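### 4.2 Surface preparation and matching conditions

Observers in the second session matched painted samples under the same two illuminants used in the first. The sample set was reduced from the full range to the greens and blue-greens, where the first session had shown the largest spread between observers. All samples were brushed from a single batch of Birnik matte base tinted in our laboratory, and each was left to cure for 60 hours before its reflectance was measured.

Three measurements were taken per sample, at positions chosen to avoid the brushed edge, and the mean curve was used in all later steps. Samples whose three curves differed by more than the repeatability of the instrument were repainted. We did not correct for gloss. The Trelto booth has a diffuse upper source, and at the viewing angle used here the specular part of the signal from a matte coating is small compared with the differences under study.

Observers sat 500 mm from the sample plane and adjusted a comparison field until it agreed with the sample in hue, then in lightness, then in both together. The order of the first two adjustments was reversed for half of the observers. No time limit was set. Between trials the booth was held at a neutral gray for long enough to clear any visible afterimage, as reported by the observer.

The task of greatest interest was the shadow match. A painted surface that is partly shaded sends two quite different signals to the eye, yet most people describe it as one color. Earlier work on lightness constancy has treated this mainly with achromatic papers. Pale greens are a harder case: a small loss of light moves them toward gray, and a small gain moves them toward white, so that the naming of the color may change even when the matched hue does not.
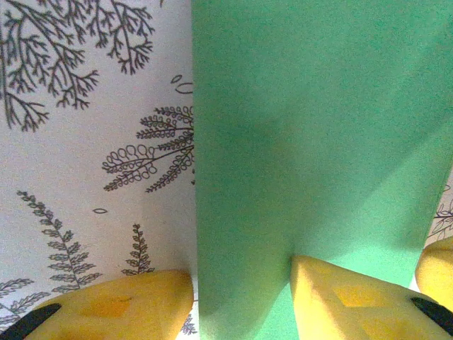
**Figure 3.** Matte green surface under uneven light, with a broad diagonal shadow and a paler band toward the lower right.
*Photograph: Gunther Lindemann*

Figure 3 shows the kind of variation meant. Surfaces of this sort were not used as test samples, and no values were taken from the photograph. In the booth the shadow was made with a straight opaque mask placed between the source and the sample, which gave a soft boundary of fixed width. The patterned surrounds that are common in homes and shops were left out of the main task. A plain gray surround was used throughout, and the effect of pattern is taken up only in the supplementary trials.

### 4.3 Results of the shadow match

Hue matches made inside and outside the shadow agreed closely for the blue-greens. For the pale greens there was a consistent shift: matches made inside the shadow were set slightly bluer than matches made on the lit part of the same sample. The shift was present under both illuminants and was larger under the cooler one. It did not depend on the order of adjustment.

Lightness matches behaved differently. Observers fell into two groups. Those in the first set the comparison field close to the measured luminance of the shaded area, as if matching the light itself. Those in the second set it well above that value, toward the lit part of the sample. The instructions asked for a match to "the color of the area indicated," and this wording evidently allows both readings. Hattar and Deng, who scored the written comments without access to the match data, sorted observers into the same two groups in all but 3 cases.

Two explanations for the hue shift were considered. The first is physical – light reaching the shaded area comes partly from the booth walls, and these are not perfectly neutral. Readings taken with a white reference tile in the shadow position confirm a small blue component, but it is too weak to account for the full shift. The second is that adaptation to the lit area carries over when the eye moves into the shadow. This would predict a smaller shift for observers who looked mainly at the shaded side. Gaze was not recorded, so the prediction could not be tested here.

A further limit concerns the paint. The Birnik base yellows slightly during storage, and samples used late in the session were older than those used early. Remeasurement on the final Monday showed a change below the matching threshold for every sample except the palest, which was dropped from the analysis.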